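Juggling – stuck at 3 balls, which ones to buy?

gustberg_kev
12 January 2019
Been at it 8 weeks now. Can do three for maybe a minute then it all goes left. Using old tennis balls, they bounce off under the couch every time. Worth paying for real beanbags or is it just me?

nondik733
Its the tennis balls. Too light, too bouncy. Get beanbags, you'll thank me by February.

craig crichton
Disagree. Learned on tennis balls, plenty of people do. Drifting left is a throw problem – your right hand is throwing across instead of up. Stand facing a wall. Fixed mine.

arthur_13
Wall drill yes. But dont knock the gear. Small balls are fine if you've got small hands, big ones just get dropped. And plain colors, the striped ones make me dizzy. 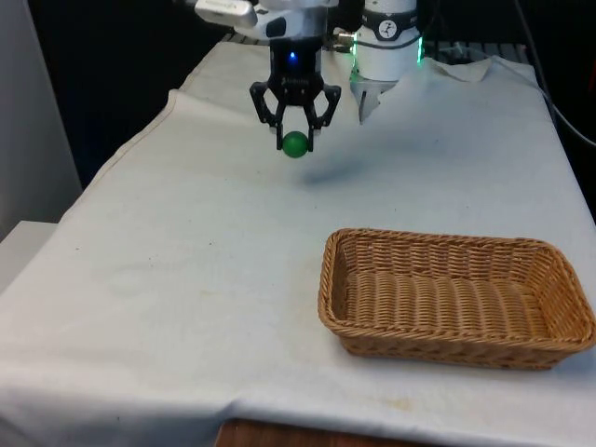 Also practice over the bed. Saves your back, no bending down 1000 times a night.

nondik733
Over the bed is good. Still say beanbags. They stay where they land.

craig crichton
So do tennis balls if you cut a slit and fill them with rice. Cheap too.

arthur_13
Tried that, rice all over teh kitchen. Never again. Tape it at least.

gustberg_kev
ok did the wall thing tonight. Hit the wall a lot lol. Left drift is a bit better though. Ordering beanbags anyway, sorry Craig

craig crichton
Your money. Keep the wall drill going, ten minutes before anything else.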